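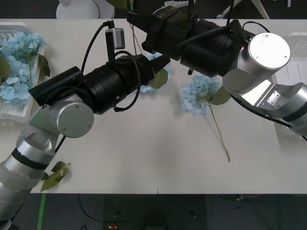 Werkstattbuch, 2021-08-12
Thema: Kunsthortensien für Bellamy, Sichten und Zurichten

Ware aus der Juli-Lieferung, Charge 782, hellblau. Laut Lieferschein 50 Stiele. Gearbeitet wird am weißen Tisch, Blüten mit Stiel getrennt von losem Laub. Lose Blattzweige nicht wegwerfen, sie gehen später als Füllgrün in die Gestecke.

Vorgehen wie mit S. Mulcahy abgesprochen: Stiel unterhalb des Blütenkopfs fassen, nie an den Blütenblättern. Geknickte Blätter von Hand richten, nicht mit Heißluft. Der Versuch im Juli hat die Ränder gewellt.

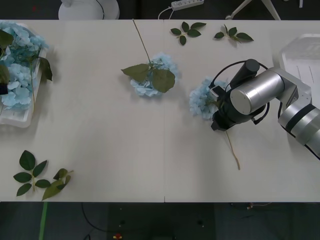

Hortensien und lose Blattzweige auf dem Tisch, links die weiße Schale mit Blüten.

Schale nicht höher als bis zum Rand füllen. Bei der letzten Charge lagen die unteren Köpfe zwei Tage unter Last und waren danach platt. K. Pearce fragt bei Traltanero nach flacheren Schalen.

Stiellänge nach dem Kürzen: Sollmaß minus 3 mm zulässig, mehr nicht. Schnitt schräg, Draht entgraten.

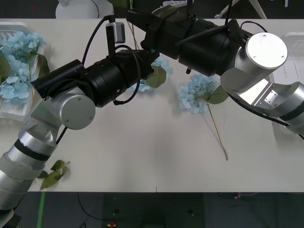

Ausschuss bisher 7 Stiele, alle mit gelöster Ummantelung am unteren Ende. Das sind fast 15 % und damit zu viel für eine Reklamationsgrenze von 5 %. D. Goodall schreibt den Lieferanten an, Muster liegen im Fach Gindilent.

Schwachstelle ist der Knoten unter dem Blütenkopf, an dem die dünnen Einzelstiele zusammenlaufen. 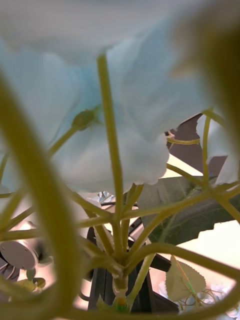
Zugprobe dort nur an Ausschussware. Klebstoff sparsam, von unten, sonst zieht er in den Stoff und wird gelb.

Offen: Farbabgleich mit Muster bei Tageslicht (Ansah). Etiketten nachbestellen.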